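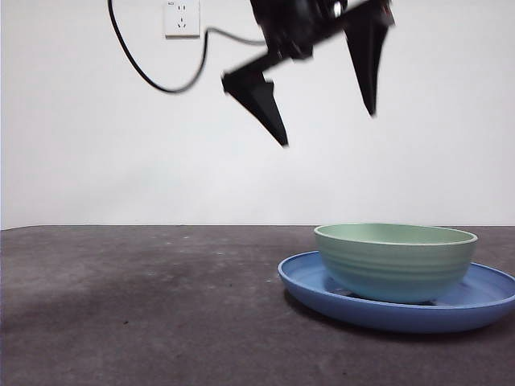 Der blaue Teller auf der dunkelgrauen Platte, an der weißen Wand mit der Steckdose. Im Teller steht noch eine leere, blassgrüne Schale.

Guten Morgen zusammen! Ich hatte euch ja versprochen, einmal ausführlich über den Tisch zu schreiben, und weil ich bekanntlich nichts in einem Satz sagen kann, wird das jetzt ein Faden. Holt euch was zu trinken.

Also, der Tisch. Die Platte ist dunkelgrau und matt, mit lauter kleinen hellen Pünktchen und ein paar Schrammen. Cristian Huaranga hat sie mir überlassen, als er seine Werkküche in Lillisgate aufgelöst hat, und er hat sich dreimal dafür entschuldigt, wie sie aussieht. Ich fand sie vom ersten Moment an schön (das habe ich ihm auch gesagt, geglaubt hat er es mir nicht).

Wer vorher eine helle Platte hatte, so wie ich, muss sich umgewöhnen. Auf Weiß sieht man Kaffee, auf Dunkelgrau sieht man Mehl. Und Salz. Und Puderzucker, ach du liebe Zeit, Puderzucker! Ich wische jetzt viel öfter, obwohl es sicher nicht mehr krümelt als früher.

Zu den hellen Sprenkeln haben mehrere von euch gefragt, ob man die wegbekommt. Ich habe es mit Schwamm und Spülmittel versucht, dann mit Natronpaste, dann mit sehr viel Geduld, und sie sind alle noch da. Inzwischen streiche ich manchmal mit der Hand darüber, um zu merken, ob da ein Krümel liegt oder ob das einfach der Tisch ist.

Was ich nehme: lauwarmes Wasser, ein Tropfen Spülmittel, ein weiches Tuch. Danach ein trockenes hinterher. Scheuermilch bitte lassen, die macht auf matten Flächen glänzende Stellen, und die bleiben euch dann. Fragt nicht, wie das Fensterbrett in meiner alten Wohnung aussah.

Nun zum Teller, nach dem habt ihr ja noch mehr gefragt als nach dem Tisch. Blau, Plastik, schön breit, mit einem niedrigen Rand. Er stammt aus einem kleinen Schwung Geschirr, den ich für den Garten gekauft hatte, 3 Euro das Stück, und irgendwie ist er drinnen geblieben und der Garten isst weiter von Porzellan.

Ich weiß schon, Plastikgeschirr hat keinen guten Ruf. Aber so ein Teller ist leicht, er klappert nicht, und wenn er mir aus der Hand rutscht, dann hebe ich ihn eben wieder auf. Meine Großmutter hatte ganz ähnliche für den Sonntagskuchen, bei ihr waren sie gelb, und ich glaube, deshalb hänge ich auch so daran.

Benutzt wird er für alles, was zwischendurch irgendwo hin muss. Apfelschalen, gewaschene Radieschen, die Brotscheibe, die ich gleich essen wollte und dann vergesse. Der Rand ist niedrig, Suppe geht also nicht. Einmal Tomatensalat mit viel Soße probiert, danach wieder gewischt, siehe oben.

Eine Sache zur Pflege: Rote Bete und Kurkuma nicht über Nacht darauf liegen lassen! Bei Kurkuma wird Blau grünlich. Yhon Castaño schwört darauf, solche Teller nach dem Spülen einen Tag ans Fenster in die Sonne zu legen, und bei seinen hat das im Juni sehr ordentlich funktioniert. Mit meinem stehe ich da noch am Anfang der Versuchsreihe.

Dann die Wand. Die ist weiß und sonst nichts, und ich bekomme laufend Vorschläge, was da hinkönnte. Ein Regal, eine Lochplatte, Kräutertöpfe, ein Kalender, jemand schlug sogar eine Uhr mit Vogelstimmen vor. Ich habe mir alles angehört und mir überlegt, dass ich sie erst mal so lasse. In der Küche davor hatte ich überall Haken und an jedem Haken hing etwas Fettiges.

Außerdem gefällt mir diese Linie, wo das dunkle Grau gerade an das Weiß stößt. Ich sitze manchmal mit meinem Tee davor und gucke einfach nur. Ja, ich weiß, wie sich das anhört.

Die Steckdose sitzt über dem Tisch in der Wand, und das ist Gold wert. Im alten Haus in Nolton musste das Kabel vom Handrührer quer durch den Raum, über eine Stuhllehne, und jeder, der zur Tür wollte, hat sich kurz geduckt. Wenn ihr gerade plant: Setzt die Dosen lieber oberhalb der Arbeitsfläche, und zwar mit ordentlich Abstand zum Spülbecken. Das macht natürlich der Elektrobetrieb.

Noch ein Wort zum Freihalten der Fläche, darum ging es ja in der Hälfte eurer Nachrichten. Ich habe keine Methode. Abends räume ich alles weg, was in einen Schrank gehört, und was keinen Platz im Schrank hat, bekommt entweder einen oder wandert in die Kiste im Flur. Die Kiste im Flur ist voll. Darüber schreibe ich ein andermal.

Der Teller darf stehen bleiben. Er steht meistens rechts, da greife ich als Rechtshänderin sowieso hin, und ohne ihn sieht mir die Platte ein bisschen streng aus. Ein einziges blaues Ding auf so viel Grau, das reicht mir schon für gute Laune am Morgen.

Nachtrag, weil eben die Frage kam: Nein, ich habe die Platte nicht geölt. Ich wüsste auch gar nicht, ob sie das mögen würde. Cristian sagt, er habe in all den Jahren nie etwas draufgeschmiert, und wenn er das sagt, dann fange ich jetzt nicht damit an.

Und noch einer: Den Teller gibt es in dem Laden leider nicht mehr in Blau, ich war extra noch mal da. Rot hatten sie und ein sehr entschlossenes Orange. Falls jemand von euch irgendwo blaue sieht, bitte schreibt mir, ich nehme gern 5 Stück und bringe euch zum Dank ein Glas Pflaumenmus vorbei!

Morgen geht es hier mit der Schublade für die Backsachen weiter. Ich habe vorhin kurz hineingeschaut und sie gleich wieder zugemacht.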